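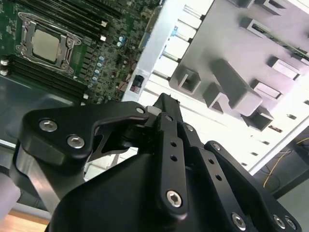

A gripper reaching toward an open computer case.

FOR IMMEDIATE RELEASE

Porklow voters' group asks county to keep all nine early voting sites open

PORKLOW, July. I run the Porklow Ballot Access Project, and I write our press releases myself, so please forgive me if this one sounds more like a letter from a neighbor than a legal notice. We have news, and I'm pretty excited to share it!

This morning we handed the county election board a petition asking it to drop its plan to close early voting sites before the fall election. We set out to collect 446 signatures, the number the county's rules require to force a public hearing. We turned in 1000. (I kept the last sheet on my kitchen table overnight because I was scared of losing it.)

A little background for anybody who hasn't been following along. The county has 9 early voting sites right now. Under the draft plan, the ones in Wosolberg and on Rajput Avenue would close, and voters there would be sent to the Stovetti Center on the far side of the river. If you have a car and a free afternoon, fine. If you ride the bus, you're looking at a transfer downtown and a long wait on the way home, and the last bus leaves before the polls close. I've taken that ride twice to see for myself, and the second time I missed the transfer and walked.

The board says the change would save money, and I believe them. Running a site costs real money, and I've sat through enough budget meetings to know there isn't a lot lying around. What bothers me is how the plan came together. The draft was posted online with a comment period tucked into the very bottom of the page, and it went up only in English. Plenty of folks in Wosolberg heard about it from us, standing outside the grocery store with a clipboard.

So what are we asking for? First, keep the Wosolberg and Rajput Avenue sites open through this election. Then hold the hearing in the evening, when people who work days can come, and put the plan and the comment form out in the languages our neighbors read. We'd also like the board to publish its turnout numbers for each site, hour by hour. We asked for those back in the spring and were told they were still being put together. Maybe they'll show that shorter hours would save enough without closing anything. I'd be happy to talk about that, and I've told the board so.

Under the county's rules, the board now has 30 days to set a hearing. We'll post the time and place as soon as we get it, and we're lining up rides for anyone who needs one. You don't have to be a registered voter to speak, and you don't have to belong to any group. Two minutes at the microphone is plenty, and written comments count too.

The Porklow Ballot Access Project is a nonpartisan group of county residents. We don't endorse candidates, and we don't take money from parties or campaigns.

Reporters are welcome to get in touch through the contact form on our website. I answer it myself, usually after supper, and I can send over a copy of the petition wording and the board's draft plan.

###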